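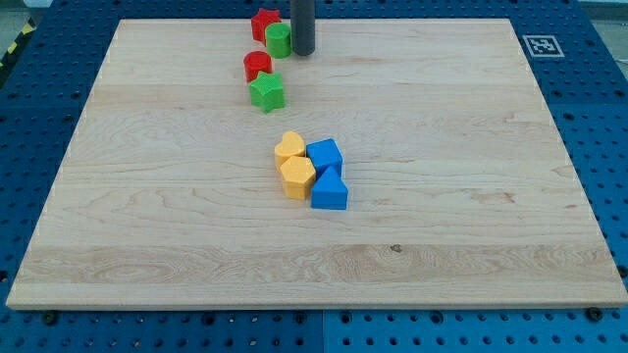

Star block and friends out on the pale wood board.

Shape Block Table FAQ

We love getting questions about the block table at the Morness playroom, so keep them coming! These are the ones we hear most.

What age are the blocks for?
Age 3 and up. Older kids get hooked too – we've seen an 11-year-old spend a whole Sunday afternoon on pattern cards.

Why put a board on top of the pegboard?
Small pieces slide so nicely on smooth wood, and the colors really pop against it. Little fingers also love poking things into peg holes, and we'd like to find our blocks again.

Can I make a board like it at home?
Please do! Pick a flat piece with a grain you enjoy looking at, sand it with 300 grit, wipe off the dust and go over the edges once more by hand. Ours came from Bergmann, the lumber yard on Edis Street, and they're very patient with beginners.

How do I clean plastic blocks?
Warm water, a drop of dish soap and an old toothbrush for any ridges. Let them dry on a towel overnight.

What can we do besides sorting by color?
So much! Make a long diagonal line and guess which shape comes next. Hide one block under a cup. Trace around a star and turn it into a whole night sky (this one is our favorite).

Can I borrow a set?
Yes – ask for the Avemano box at the front desk. It holds 50 blocks and a drawstring bag, and you can keep it until the end of the month.

We're missing a piece. Are we in trouble?
Not at all. Check the couch, then let us know and we'll top up the box from our spares.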